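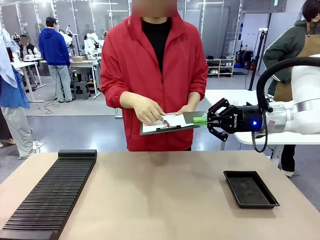 Atville Neighbors' Association
Minutes of the general meeting, 14 August 2023

The meeting opened at the second attempt, the first having been held in the parking lot while the door key was found. The June minutes were approved with one correction: the word "lively" was struck from the description of the parking debate and replaced with "long."

1. Drutow Creek footbridge

The county has answered our letter. The answer is that the letter has been received. Members asked whether this counts as progress, and the chair ruled that it did. The handrail is still tied up with rope, which two members said is holding better than the handrail did. A second letter will go out before September.

2. Money

The balance stands at $1104. Repainting the bandstand has been quoted at $2000. Several members did the subtraction aloud. A motion to paint only the side facing the road failed, though by less than the chair would have liked. The bake sale will be held again, with prices marked this time.

3. Leaf pickup

The pickup schedule has changed and now runs on the even weeks. A discussion followed on which weeks are even. The secretary will print a calendar and tape it to the notice board, over the old calendar, which is wrong, and the one under that, which is from a different town.
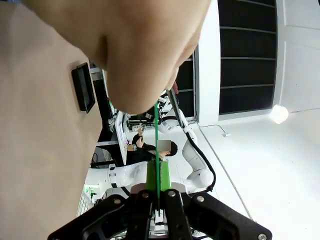 4. Bang Street speed bumps

The petition has 42 signatures in favor. A rival petition against has also been handed in, and some names appear on both. The chair asked those members to pick one. They asked for more time.

5. Fall potluck

Set for the last weekend in September. Sign-up is by dish. Last year's sign-up was by first letter of last name and produced a table of potato salad. Anyone planning potato salad is asked to call the secretary first.

6. Other business

A member asked who owns the folding chairs. The question was carried over from June and will be carried over again.

The meeting closed at 9:10. Coffee had run out at 8:15.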